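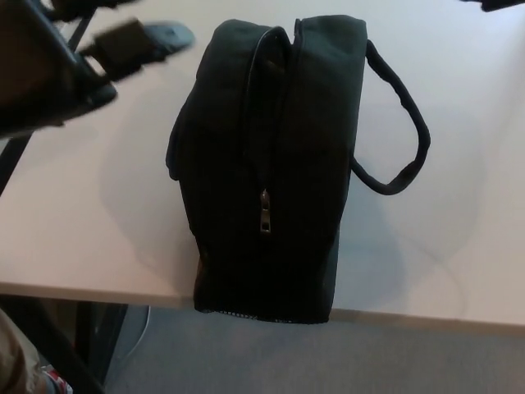 The Black Bag, Again

By Mayu Odа

Everyone I know owns one. Black, zip, handle, bit of mesh. Got it for the gym or a flight, never threw it out. Mine is a Branholm, bought in August, and it has been packed wrong ever since.

So I called Yoshinori Nagano. He has repaired bags at Molitz for 12 years and has opinions, mostly on zippers.

"People pull from wherever they're standing," he says. "Hold the fabric below the pull. Then move it." Did that. Big diffrence. A curved track is the worst for snagging, he says, go slow on the bend. Candle wax if it sticks. Not oil, ever.

Next, handles. He squeezes the padding first thing, every bag that comes in. Flat in one spot means you always carry it on the same side. Stitching goes where the strap meets the body, so look there, both ends. A restitch at Molitz is $32. A new bag like mine, $92. Easy math.

Mesh collects sand, crumbs, hair. Turn the bag out over the sink and use a dry toothbrush. Warm water after, tiny bit of soap. Leave the zipper open overnight or it will smell by by morning.

Packing: shoes low, heavy stuff against the flat side, chargers in a pouch so they don't wander. I use an old Ruseo pencil case. Keys last. Top of the pile, near the opening, every single time.

Storing it? Stuff it with a towel so the sides keep some shape. Mine goes on the closet shelf, zip half open, towel in. Gym bag, overnight bag, whatever comes up.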